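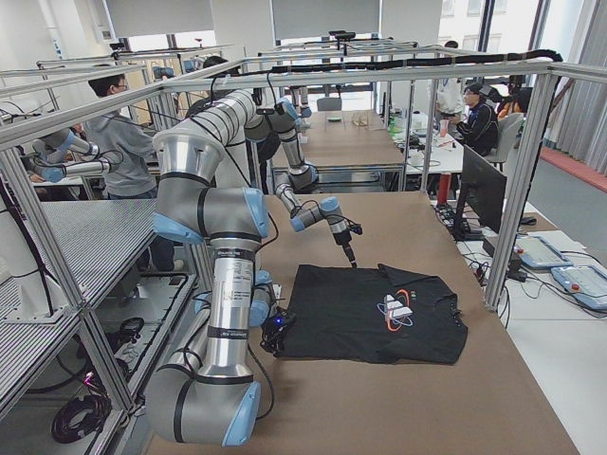 Why Is Black Cloth So Hard to Keep Black?

By Tuấn Vũ
November
499 shares | 6 comments

Your favorite black T-shirt did nothing wrong. It just went through the wash a lot, and now it's the color of an old sidewalk. Grown-ups call this "fading." Sock owners call it Tuesday's problem and put it off.

Black dye is made of tiny bits of color that soak up nearly all the light that hits them. When hardly any light bounces back to your eyes, you see black. Clever, and a bit greedy.
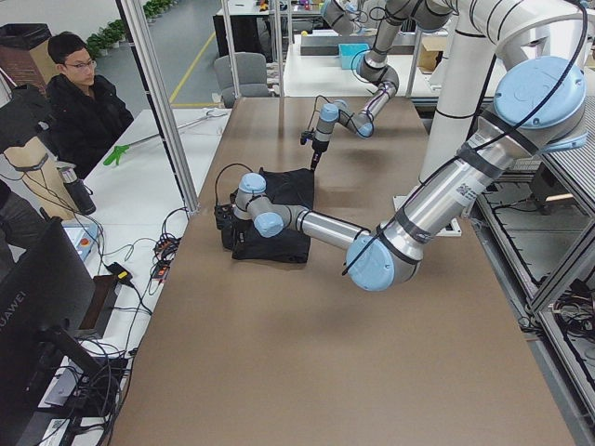
Where does the color go?

Some of it leaves with the wash water. Some gets broken up by sunshine, which is very strong for something so far away. And when threads rub together, their ends get fuzzy. Fuzz scatters light in all directions, so the cloth looks gray even where there's plenty of dye left.
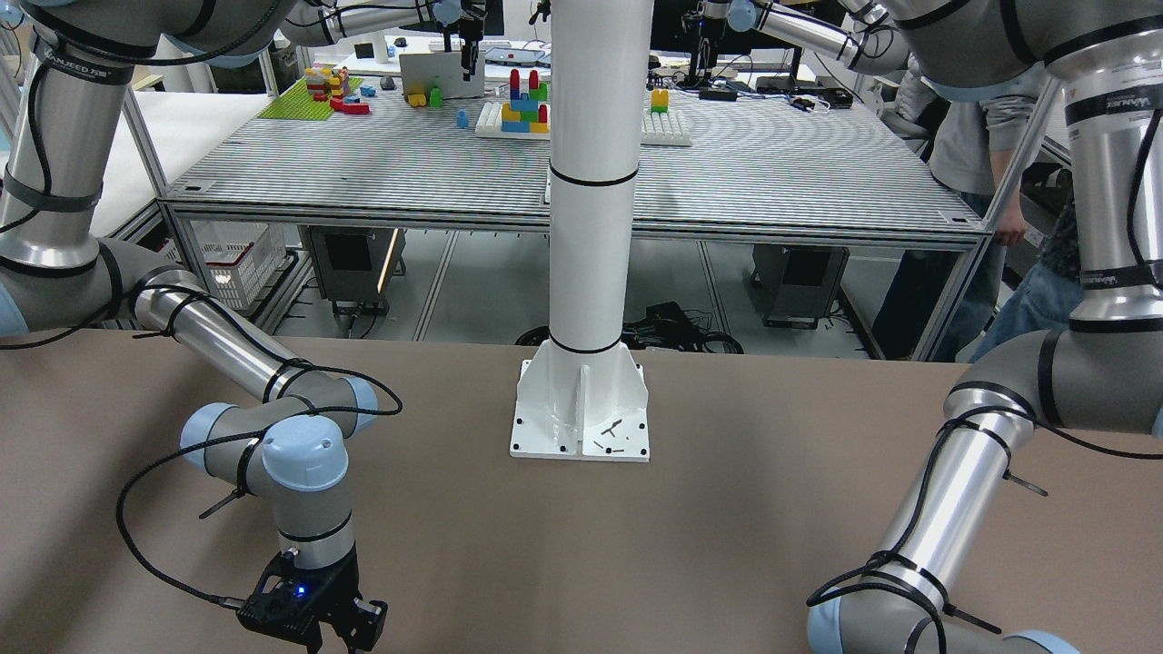 Turning a shirt inside out before washing helps, as the inside takes most of the rubbing. Cold water helps too. So does drying it in the shade. Leaving it on your bedroom floor keeps it out of the wash, but please don't tell your parents I said so.

875 likes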